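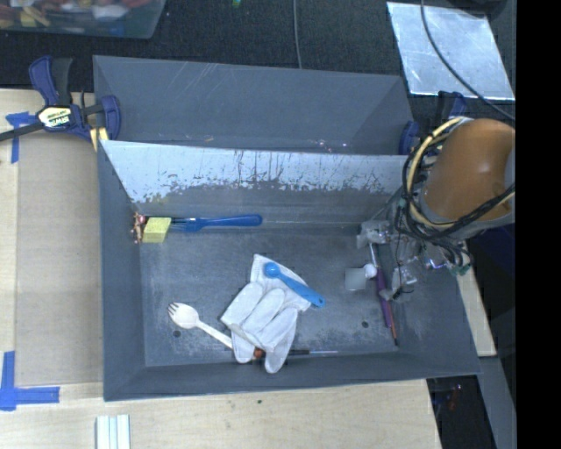
Issue 31, page 3

How to Make a Rainy Day Treasure Dig

When my oldest was two I thought we needed a shelf full of toys to get through a wet afternoon, and what we really needed was a tub of dry oats and a few things to hide in it! This is the version we keep coming back to (the one we started on our long wet spring in Vurnitz), and it takes five minutes to put together.

What you need:
900 grams of plain rolled oats, the cheapest you can find
500 grams of large dry pasta shells
A shallow tub
An old bed sheet
3 or 4 little treasures, all too big to fit in a mouth

Spread the sheet out first and put the tub right in the middle. I skipped this once and was finding oats under the couch until December. Pour in the oats, stir in the shells, and let your toddler help with the pouring if you can stand it — mine would happily pour all morning and never get to the digging.

Now send the kids out of the room and bury the treasures. We use big wooden animals from the Plevovitz toy swap, plus a chunky brass bell that my grandmother brought from Vrabec. It has 1831 stamped on the rim and has survived all of my children so far.

Call everybody back in and let them dig with their hands, a cup, a scoop, whatever they like. Stay close by the whole time, please, as little ones do love to taste things. When they get bored, hide everything again and let them hide something for you — they get such a kick out of watching a grown-up search.

Afterward, gather up the corners of the sheet and tip the strays back in. Ours goes into a lidded jar and comes out again the next time it pours.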